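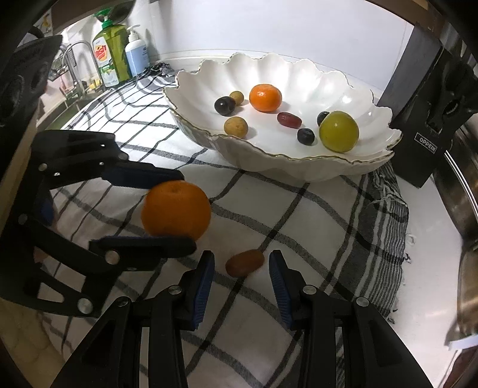 Print this page | E-mail this to a friend

Search the site: Enter keyword Go

Flashcards at home: your questions
Deolinda Bettencourt, 3 March 2020

Do flashcards teach a child to read?
On their own, I doubt it. My son could shout out 18 words from the Jelirska set in February and couldn't find one of them in a story book. He'd learnt the cards – the bent corner on "said" helped a lot.

The box says 250 words. Do we need them all?
No. We've used more than 5 at a time exactly once and it ended in tears. Pick a few that turn up in the books you already have.

Is the Gikance app any better?
It's louder. Mine tapped at random until the stars came out. I'd want to see a child read the same word on paper before I paid for the next level.

What age should we start?
The packet says three. I'd be wary of any packet that gives an age. If they wander off, put the cards away.

So what do you do instead?
Read the same book again, mostly, and stop now and then to let him fill in a word. We still play snap with the cards.

Can I buy your spare set?
It's gone to the Climlow toy swap, minus "because".

Related
Rhyming games for the walk to the Park
Do sticker charts work?
Letter sounds or letter names first?
Pencil grips: are they worth it?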